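The tote bag situation

1/31/18

I own 20 tote bags. I know this because I emptied the hall cupboard looking for a torch and they came out in one go, like a magician's scarves. Eleven have something to do with reading. One says I'd rather be in chapter six, a gift from Despina Pappas, who has never seen me finish chapter five.

The trouble with bookish presents is that they're for people who like the idea of books. I've been given a candle that smells of libraries (it smells of vanilla) and a Zosus page holder that fits over the thumb and cuts off the blood. What I'd like is a book. Any book! Preferably one with more than 166 pages, so it lasts the train trip to Mum's.

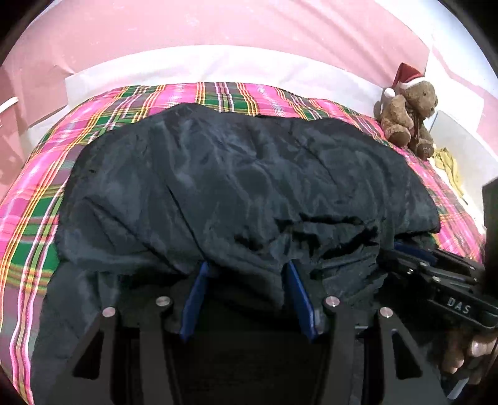
Photo: Vaida Rätsep

Anyway, nine totes are going to the op shop in April. I'm keeping the ugly green one from the Hosside book fair — it's the only one whose handles have never let go in a car park.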